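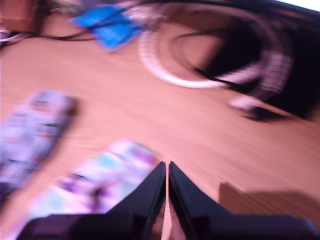
Print this page | E-mail this page

12 Apr 2018

OK, budget day, or budget afternoon anyway. Danai wants the equipment list by the end of the month and I'd rather get it down while I still remember what Carleen and I argued over at lunch.

Fingers first. The Skillton quote came back at $472 a pair, which made me wince, but De Luca wants $732 and theirs need an adapter plate on top of that (not included, I asked twice). So two pairs from Skillton, one to use and one in the drawer. Carleen thinks we should try printing our own. Fine by me if she does the first batch!

Cables next, and I'm serious this time. I'd like a proper cable tray along the back of the table, plus 26 of the screw-down clips, the wide ones. We keep saying we'll tidy up and then somebody adds another power supply. Put it under "small parts" so it doesn't need its own signature.

Soft stuff for grasping practice: cloths, pouches, anything floppy. That can come out of petty cash, no need to bother Danai with it.

The big question is still the second arm. Jindau will hold their price until the next order round, but it's more than $3000 over what we have left, and that's before shipping to Stodcombe. I lean toward waiting and spending on a better wrist camera with a faster shutter. Carleen leans the other way, pretty hard. We're going to write up both versions and let Danai pick.

To do: ask Jindau about a demo unit, get the lead time from Skillton in writing, measure the back edge for the tray.

Last updated: April, C.W. added the clip size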